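**Brarwood shared kitchen: progress to the end of March**

You asked for a plain account of where the equipment money has gone and whether it has made any difference. I have tried to give one. Regular readers of these reports will know that I was not keen on the pan scheme when Jadness proposed it, and I should say at the start that I am only partly persuaded now.

**What was promised**

The application said that a proper set of lidded pans in the shared kitchen would lead people to cook more from scratch, waste less food and run the hobs for less time. The grant was £3917. It was to cover pans, lids, storage and a short course of cooking sessions on Wednesday evenings. The application also said that we would "transform habits". I did not write that line and I would not have signed it off.

**What has been spent**

Most of the pans have been bought. We chose small saucepans over the large family ones because the people who use the kitchen mostly cook for themselves. The storage rack came in under budget and the £200 left over is still in the account. I would like to hold on to it until we know how many lids need replacing. The course has cost what we said it would cost, chiefly because Laurențiu Crăciun has charged us for seven sessions and taught nine.

The supplier originally quoted for a heavier range called Bellini. We turned it down on price. Two of our cooks have told me since that this was a mistake and that a heavier base would catch less. They may be right. I would want to see a Bellini pan after a year in a shared kitchen before spending more on the strength of it.

**Lids**

A large part of the case for the grant rested on lids, so I will spend some time on them. The old pans had lost theirs years ago and people covered things with plates. A pan with its own lid ought to come to the boil sooner and use less gas, and I don't dispute that. What I doubted was whether anyone would put the lid on.

At the sessions they do. Laurențiu makes a point of it: lid on to bring the water up, lid tilted on the rim once it simmers, lid off to thicken. Glass helps, as people can check a pot of rice without letting the steam out. Outside the sessions it is harder to say. I have looked in at odd times, usually after six, and found lids in the rack and uncovered pans on the hob often enough to think the habit has not travelled far.

The small saucepan is the one people reach for first. It has a dark nonstick lining, a short blue handle with a hole for hanging, and a round glass lid with a thin metal rim.

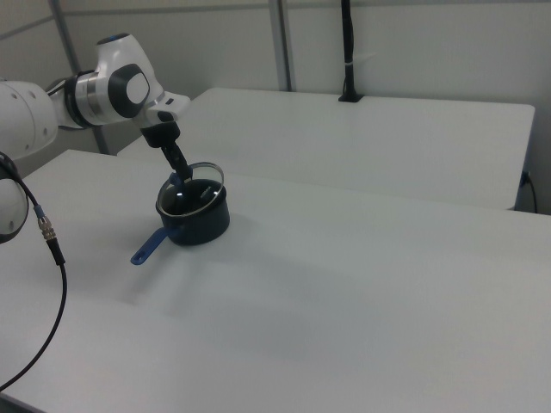

Ruairí Costello thinks I am measuring the wrong thing. He wrote after the last update to say that he had given up on rice altogether with the old pans, that he now makes it twice a week, and that it makes no odds to him whether the lid is on or off when I happen to walk past. He added that the short handle is a nuisance on the back ring and that I could put that in the report if I wanted something to complain about.

I have put it in. The handle point has come up from other people too. It suits a small cupboard and it suits the rack, but it brings your hand close to the heat. We have asked for cloths to be left by the hob, and they keep wandering off.

His wider point is fair, and I accept that one person cooking rice again is worth having. It is still one person. The application spoke of the whole building.

**Nonstick**

My other worry was the lining. Metal spoons have been moved to the bottom drawer and wooden ones put out in their place. This has worked better than I expected. I would still not promise you that the linings will see out the year, and the supplier's leaflet does not promise it either.

**Food waste**

I can't report a figure. The plan was to weigh the food bin through the Pluron app, which was supposed to keep a running total. It logged the first fortnight and then lost it. We went back to a notebook by the bin, filled in by whoever remembers, and I would not ask you to rely on it. The bin does seem lighter to me. It also seemed lighter last spring, before any pans arrived.

**What I would ask for next**

No more pans for now. I would like permission to use the £200 on spare lids and a second box of wooden spoons, and to carry the sessions on to the summer at the rate Laurențiu ought to have been paid from the beginning. I would also like to drop the words "transform habits" from the renewal form. If you need a phrase in that box, "more people cooking at home" can be defended, provided someone keeps the notebook up.

Receipts are in the shared folder, apart from the one for the rack, which I am still chasing.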